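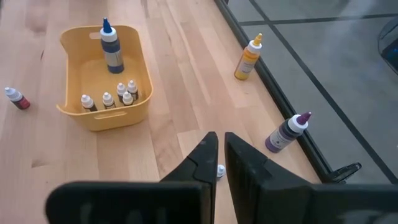 Tidying the paint bench, seen from the gripper's end.

About us

Hello, and thanks for dropping by! I'm Lucienne Bouvier and I run Brondero, a small workshop where we teach robot arms everyday jobs by doing the jobs with them. No clever code for each new task, just a person who knows how to do it and a bit of patience.

I came to this sideways. I used to teach evening classes in furniture painting, and the bit I loved was standing next to somebody, hand over theirs on the brush, until they felt how little they needed to press. Years later a friend let me push a robot arm about by its wrist and I got that same feeling straight away. I went home and talked about nothing else for a week (sorry, family).

What we do all day

Mostly, we tidy. Little bottles into a basket, big bottles into a basket, everything out again in a different muddle, and off we go once more. We have a yellow basket that has seen more action than any of us. It sounds daft, but bottles are lovely teachers. A tall squeeze bottle with a pointed nozzle wants a completely different grip from a tiny dropper bottle, and one lying on its side is a different problem again from one standing up.

We show the arm a task in two ways. The first is by hand - you take hold of the arm and lead it through the whole thing, slowly, while it remembers where it has been. The second is by remote control, from our leader arm, which we call Pemonard. You move Pemonard, and the working arm copies you. Most visitors like Pemonard better after ten minutes or so, and I do too for anything small, as my own hands stay well out of the way.

For a simple pick-and-place job we usually record 60 good goes before we let the arm try by itself. By "good" I don't mean perfect. If you fumble a cap and then sort yourself out, we keep it! The arm needs to learn how to get out of trouble as well. What we do throw away are the goes where someone got bored and started waving about, and yes, we can always tell.

Last time I looked, the shared collection stood at 3668 recordings, every one of them led by a person. I've done far too many of those myself, usually with the radio on.

Where you'll find us

We're on the ground floor at Flivholm, through the green door, past the bike rack. We moved in one June with a table, two chairs and a kettle, and we've grown to 11 people since then, most of them part-time. Our longest-running partner is Barua, who hire out craft supplies and first asked us if an arm could put their returned bottles away. We're still working on that one with them. Standing bottles are going well, tipped ones are coming along, and anything very small next to anything very tall still makes me hold my breath.

Come and have a go

We run a beginners' session most Thursdays, and you don't need to know a thing about robots. You'll get a short safety chat, a turn leading the arm by hand and a turn on Pemonard, and then we play your recordings back so you can see your own habits. Mine is that I hover. I hover over everything, and so now does the arm, a bit.

Schools are very welcome too. We can take groups of up to 23, split between the two benches, and we ask for one adult to stay with each half. Please tie long hair back and leave scarves on the hooks.

If you've got a fiddly job of your own that you'd like an arm to learn, bring the real objects along in a bag and we'll try it together. Ring the bell twice, it sticks.

Lucienne

Page last updated December 21, 2023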